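Khondokar Home & Workroom
Small bins / Tabletop / Flip-top

Driker Flip-Top Table Bin, cream, with Morotport felt mat
Item 1771
Set price: $50
In stock at the Flilport store. Ships in one box.

Driker calls this "the last bin your table will ever need." We sell it, and we wouldn't go that far. It is a small plastic bin with a hinged lid, meant to stand on a desk, a craft table or a kitchen counter and take the bits you would otherwise leave lying there. The mat comes from a different maker and was paired with it by the importer. We have sold a fair number of these sets, and had a few back, and our own opinion of them has moved up and down a couple of times.

Read the notes below before you order. The maker's leaflet is cheerful and leaves out most of what people ask us at the counter.

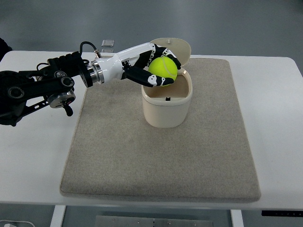

BIN: BODY AND LID

The body is cream plastic with rounded corners and a slight taper. Driker's leaflet says "sculpted." It is a box with the corners taken off, and that suits a table well enough, because there is no sharp edge to catch a sleeve on. The color is more cream than white. Next to a white tabletop you will notice the difference, so don't buy it expecting a match.

The lid is the reason to buy this bin or to leave it. It is hinged at the rear and opens to an upright position, and it stays there until you close it. There is a tiny knob on the top edge. If you have large fingers you will find the knob a nuisance, and we've told Driker so. They answered that it was "discreet." It certainly is. Most of us ignore it and use the side of a thumb on the lid itself.

The opening is wide enough for a tennis ball, which is a handy measure if you are trying to work out from a web page how big a thing is. A ball drops in with no pushing. A crumpled paper cup fits if you crumple it properly. A banana skin goes in with some folding, and then you have a banana skin in a bin on your table, so think about that.

What the leaflet says: "Generous capacity for the whole day."
What we say: it depends what sort of day. For thread ends, pencil shavings, tea bags and receipts, fine. For a family eating oranges, no. You'll be up and down to the kitchen bin before anyone has finished.

Empty weight is 562 grams by our own scale, lid included. That is heavier than it looks, and we count it in the bin's favor. The cheaper flip-tops we used to carry fell over backward when the lid went up. We have opened and shut this one on the counter for months with no such trouble. Fill it with something light and it still stands.

The hinge

Everyone asks about the hinge, and they're right to. It is plastic, white, and held by two small clips at the back. We don't love plastic hinges. They go stiff, or they go slack, and either way you end up with a lid that won't do as it's told. The one on our counter has been in use since last May and is still firm. That is one bin in one shop, and we make no promise on the strength of it. Driker gives a guarantee of 3 years on the body and leaves the hinge out in the small print, which tells you something about how they feel about it too.

If yours does go, bring the lid and the bin in together. We can order the clips, though they come slowly and the postage is silly.

MAT

The Morotport mat is thick gray felt, a light beige-gray with a speckle in it, and it has rounded corners. It is large. People miss this. They see "bin with mat" and picture a coaster, and then they open the box and find something that covers most of a small table. If all you want is a patch of felt to stand a bin on, this is far too much mat. Measure first, please, or come and look at it laid out in the store.

Morotport makes three claims for it. It "absorbs sound." A little, yes; a bin put down on felt makes less noise than a bin put down on a bare table, and so does everything else. It "resists stains." We are not convinced. Coffee wiped up at once left no mark on our sample. Coffee left over lunch did, and the mark is still there if you know where to look. It "stays perfectly flat." Ours came rolled and needed two nights under some catalogs before the corners lay down.

We do like the color. The speckle hides crumbs and short threads so well that you may forget to brush it, and we'd call that a mixed blessing.

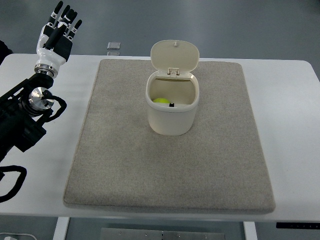 Apolline Marchal wrote to us that she thinks we are too hard on the mat. She has had hers on a sewing table for a full winter, and her view is that the felt is the good half of the set and the bin is the half she could live without. Pins stay where she drops them, she says, and her scissors don't slide. She has never had a stain on it, but she admits she doesn't drink coffee and doesn't let anyone near the table who does. She would buy the mat again on its own. She asks, fairly, why she can't.

The short reply is that the importer won't split the set. We have asked more than once. Until they change their minds the mat and the bin come together, and if you only want one of them you are paying for the other. We don't think that's a good deal for everybody and we would sooner say so here than at the returns desk.

On pins, we'll give way. Felt does hold them. For beads it is less good, as the small ones settle into the surface and have to be picked out.

USING THE TWO TOGETHER

The bin sits steadily on the felt. It doesn't creep when you knock it with an elbow, and the soft surface saves the table from scratches when you drag the bin toward you. Drag it slowly, though. If you pull from the lid the back lifts, and the hinge takes a strain it wasn't made for. Pull from the body.

Put it toward the far side of the mat and you keep the near half clear for work. Put it in the middle and you will be reaching around it all day. The open lid stands up behind the opening, so anyone sitting across from you gets a view of its back. On a shared table this matters more than you'd think. Close it between uses or turn the bin to face the other way.

Driker suggests a liner. There are no Driker liners to be had in this country, as far as we can find, and a normal kitchen bag is so much too big that it bunches over the rim and stops the lid from closing. We use no bag. We tip the bin out and wipe it. The inside walls are pale and show every smear, which at least means you know when it needs doing. 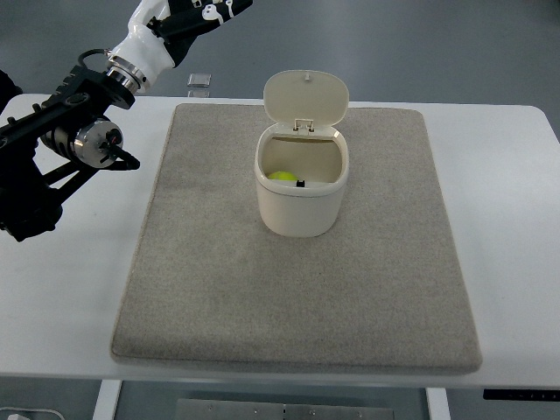 Buyer notes: 3 min read

Who should buy it
Someone with a sewing table, a model bench or a desk where small dry scraps pile up, and who has room for a big mat. Someone who minds how things look and is willing to pay for rounded corners. It also does well as a catch-all for toys and odd objects, with the lid left up. Rokeya Mollah bought two for that and tells us the lids have never been shut since.

Who should leave it
Anyone who wants a food bin. The lid closes but it does not seal, whatever "fresh-close" is supposed to mean on the box. Anyone with a narrow counter. Anyone hoping for a foot pedal; we do get asked, and it stands on a table.

Is it worth $50?
Our buyer says yes and our counter staff say just about. You can get a plain bin of this size for a good deal less if you don't care about the weight or the lid. You can't easily get felt this thick for less, and we have tried. If you'd use both pieces the price holds up. If one of them is going in a closet, it doesn't.

Cleaning
Bin: warm water, dish soap, soft cloth. The leaflet says dishwasher safe for the body. We put one through and it came out fine, but we took the lid off first, and getting the lid back on its clips was fifteen minutes none of us enjoyed. Wash by hand.
Mat: brush, or a vacuum on low. Damp cloth for spots. Not the washing machine. We had one returned after a wash, and it had turned into a smaller and much thicker mat.

Smell
The mat smells of wool warehouse for the first few days. The bin doesn't smell of anything.
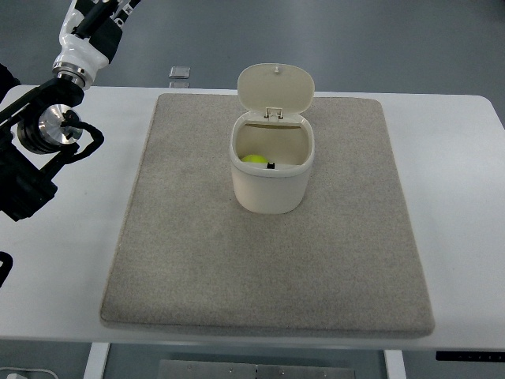
Table bin with the lid up on the gray felt mat, tennis ball inside.

IN THE BOX
One bin with lid fitted
One felt mat, rolled
One leaflet, mostly adjectives

COLORS
Cream bin and gray mat only. Driker has been promising a dark green for two seasons. We'll list it when we have it in our hands.

RETURNS
Unused sets can come back to the Flilport store with the receipt. We can't take back a mat that has been washed or cut. Yes, people cut them down to size. It works quite well with a sharp blade and a metal ruler, but then it's yours.

Stock and price checked February 5, 2019. Call the store before making a long drive, as the website is slow to notice when a shelf is empty.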